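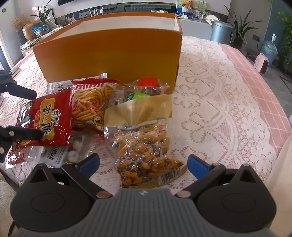 Page last changed June 18, 2021, by Müzeyyen Gündoğdu

Latiao

Latiao (辣条, "spicy strips") is a chewy Chinese snack made from wheat flour, oil, chili and seasoning. Sold in small packets, eaten straight from the bag. Salty, sweet, oily, hot. Often orange or red from the chili oil. Not to be confused with dried tofu strips, which look much the same but are made from soybeans.

Origin

Usually traced to Pingjiang county in Hunan, late 1990s. The area was known for a seasoned dried tofu. Floods in 1998 hurt the soybean crop and prices went up, so makers switched to wheat flour and kept the old spicing. Production later spread north to Henan, where wheat is plentiful and the flavor got sweeter. Hunan versions tend to be saltier and more numbing.

How it is made

Flour, water and salt go into an extruder. Heat and pressure cook the dough as it comes out, so no separate baking or frying is needed for the basic type. The dough leaves as ropes, sheets or flat ribbons, sometimes twisted. It is cut, then tumbled with oil, ground chili, sugar, cumin, Sichuan pepper and usually MSG. Packed soon after, before the surface drys out.

Home cooks skip the extruder. Common method: soak tofu skin or wheat gluten, cut in strips, fry lightly, pour hot chili oil over. Rest it 10 minutes at least. Overnight is better.

Shapes and types

Flat strips: the classic, soft, folds over on itself.
Sticks: thicker, more chew, sometimes hollow.
Sheets: wide and thin, torn by hand.
Twists: more surface, so more chili per bite. Crisp fried snacks of a similar look are sold alongside but are a different product.

Eating and serving

Mostly a between-meals food. Bought near schools, at train stations, in corner stores. Turns up in mixed snack boxes too, next to crackers, sweets and even savory items like zongzi, the leaf-wrapped rice dumpling. Some people chop it into noodles or put it in a flatbread. Goes well with plain rice or cold soy milk.

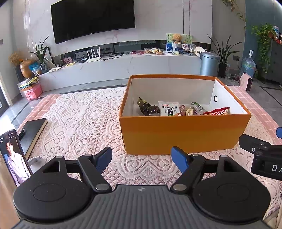 Safety and reputation

For years seen as cheap junk food. Small workshops, poor hygeine, too many additives. Regional rules didn't match: a packet legal in one province could fail a test in another, partly because some treated it as a pastry and others as a seasoned flour product. National labeling was tightened in the 2010s and larger makers moved to cleaner, closed lines and plainer packaging. High in salt and fat either way.

Storage

Cool, dark place. Once open, fold the bag over and use within a few days. The oil goes stale first.

Related pages

Chili oil
Extruded snacks
Dried tofu
Wheat gluten
Zongzi
Sichuan pepper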